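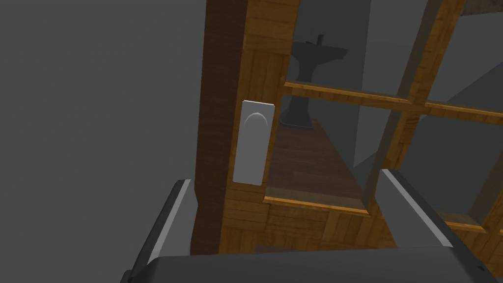
Coming up on the bathroom door in the simulator, fingers open, white handle plate dead ahead.

Door tips for a simulated house robot

I keep this page the way my aunt kept her pie notes, adding to the bottom whenever something bites me, so please forgive the order. It covers doors, and mostly the control and planning side of doors, for anybody teaching a gripper to get around a make-believe house before turning it loose in a real one.

Start with the handle you have. Our door has a flat white plate with a shallow finger pull near the top, and a grasp planner that was raised on knobs and levers will hunt all day for something to wrap around. Give it two choices: hook a fingertip in the pull, or take hold of the edge of the door if it's already ajar. I let the planner try the pull first and switch after 30 failed attempts (I used to allow 200, and oh my, the waiting!).

Be careful with glass. You can see a sink through these panes, plain as day, and so can your depth camera if the simulator treats glass as thin air. My first planner drew a lovely straight path to that sink right through the door. Now I keep a separate collision shape for every pane and never let the camera erase it. Check this before you tune anything else, please, it will save you a whole evening.

Put the hinge in the plan. A door swings on a curve, so hand the arm a curve to follow and keep the wrist a little soft while it pulls. If the force climbs and the door angle doesn't, stop, back off, and look again. In Piltent, which is the planner I use, I set the swing to end at 68 degrees, and that leaves my base room to roll by without clipping the wood.

Come in slowly at the end. Up close the fingers cover a good bit of the lower door, so I save the handle position from farther back and carry it along. Anum Mughal talked me into this one after I'd grumbled at her for a week, and she was right.

Change the looks now and then. Swap the wood grain, dim the lights, paint the walls. Aarne Kemppainen ran 1,159 practice openings on one honey-colored door and then gave it a painted one, and the poor thing couldn't find the handle at all.

Last thing for now: reset the door to a slightly different angle every run, and write the angle in the log.

Recent tips
Drawers that stick in Hetberg scenes
Naming your log files so you can find them in January
Cupboard hinges, left and right
Soft wrist settings for beginners
Moving a saved kitchen from Usmani to Grodia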